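7.4 Arm stops or stalls over a bench in simulation

Applies to: Rodeo two-arm base running in the Droltis simulator. Do not use this procedure on a physical base. See Section 9 for that.

Fault 178 (workspace conflict) is raised when the planner asks both arms to work over the same stretch of bench and can't find a path that keeps them apart. Both arms hold position. The grippers stay as they were when the fault came up, so anything already held is still held.

Fault 178 is often confused with fault 16 (joint limit). Check the code in the status bar before you start. If it reads 16, go to 7.5.

Before you begin

You will need operator rights in the Rukance console and the task file that was running when the fault came up.

CAUTION: Do not press Resume to clear fault 178. Resume sends the last motion command again and can drive one arm into the other. In simulation this spoils the run log. The same habit on a real base can damage the wrists.

Clearing the fault

1. Press Hold. Wait until the status bar shows HELD for both arms.

2. Open the Log tab and save the log. Restarting the simulator overwrites it.

3. Open the head view and find both grippers. If the horizon is tilted, leave it that way for now. Levelling the head changes the camera pose stored with the fault.

4. Check what is lying on the bench between the grippers. Long, thin items such as knives and skewers are the usual trouble. The planner puts a clearance zone around the full length of the item, and a small item lying on an angle can block more bench than you would expect.

5. In the Arms tab, select the arm that is farther from the target item. Choose Retract, then Slow. Watch the head view the whole time and keep the pointer over Hold.

6. When that arm is clear, retract the other one the same way.

7. Choose Clear Fault. The code should go out within a few seconds.

8. Open the task file and set Arm Priority to Left or Right. Do not leave it on Auto for narrow rooms or for benches that run lengthwise away from the base.

9. Reload the room and run the task from the start.

NOTE: If Retract is greyed out, one arm is still under planner control. Go back to step 1.

NOTE: Body panels fill the bottom of the head view in normal use and may hide the near edge of the bench. Switch to the overhead view if you can't tell whether a wrist is clear.

If the fault comes back

Open Settings, then Planner, and check the clearance value. The factory setting is 90 mm. Rooms imported from the older Aoki library may carry their own value, and it overrides yours without a message. Delete the room value and reload.

If 178 still comes up with the factory setting and a fixed arm priority, send the saved log to support and quote form 2141. Include a head view from the faulted run. Make sure both grippers and the item on the bench can be seen.

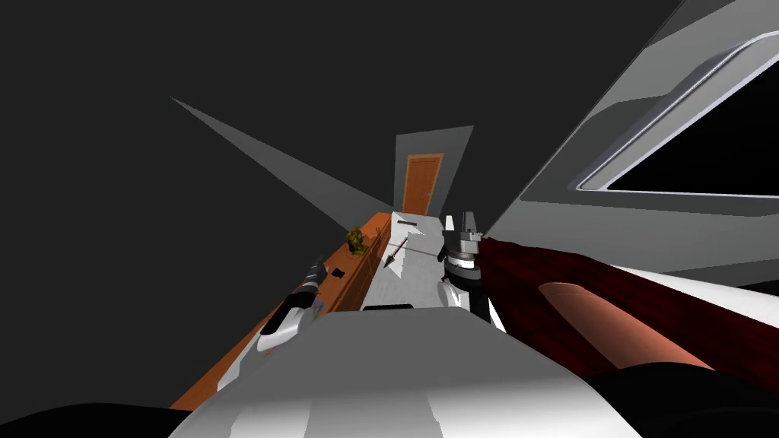
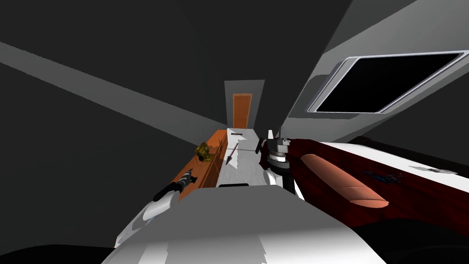 Figures 7-6 and 7-7. Head view in the narrow room, both arms forward at the long bench. Door at the far end.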